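Robot Safety Technician, Garment Handling (Baltport)

Location: Baltport, on site
Hours: full time, day shift
Reports to: head of operations
Closing date: 31 July 2021

Bridard runs two-arm robot stations that fold shirts and other light clothing. In June one of our stations in Baltport had a safety fault. The right arm kept moving after the operator pressed the stop button. The left arm stopped as it should. The operator had a hand over the table at the time and got a bruised wrist. Power was cut at the wall and the station was locked out the same day.

We traced the fault to the stop circuit. The two arms were wired to separate relays, and the relay for the right arm had stuck closed. The daily check only asked the operator to press stop and watch for one arm to halt, so a stuck relay on the other side could go unseen. We do not know how long it had been that way. The wiring has been changed on every station at the Baltport site, and the check sheet has been rewritten. The older stations at our Huaranga site are still shut down and need the same work.

We are hiring one technician to take this over and stay with it.
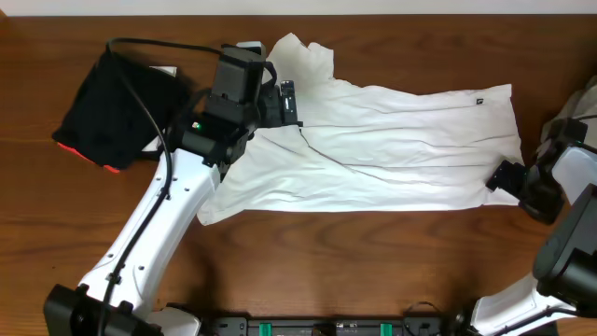 The job is mostly bench and floor work. You will test the stop circuits on all stations, rewire the Huaranga units, and sign each one back into service. After that you will keep the test schedule going and look into any fault the operators report, including the small ones. Dropped garments, snagged cuffs and cable wear all count as faults here and get written up.

What you will do:

Test both arms of every station for stopping time and log the results
Replace relays, cables and connectors
Check cable runs at the wrists, where most of our wear shows up
Write fault reports that operators can read and use
Train operators on the new daily check
Travel to Huaranga for the first 30 days of the job, with lodging paid

What we need from you:

At least 2 years of hands-on work with industrial or lab robots
Able to read wiring diagrams and find a fault with a meter
Clear written English
Willing to take a station out of service when it fails a test, even during a busy shift

The last point matters. The technician has the final say on whether a station runs. Production staff cannot overrule a lockout, and this is written into the job terms.

Experience with soft goods is useful but we can teach it. You do not need a degree. Our stations run on Rilteo control software, which you will learn in your first week in Baltport before you travel.

Pay is by the hour and depends on experience. There is an added payment of 800 dollars for the Huaranga period. Health cover starts on the first day.

To apply, send a resume and one page about a machine fault you worked on: what failed, how you found it, and what was changed afterward. Leave out the name of the employer if you need to. Applications without the page will not be read. Interviews are held in Baltport and include a paid half-day at a station with a known fault.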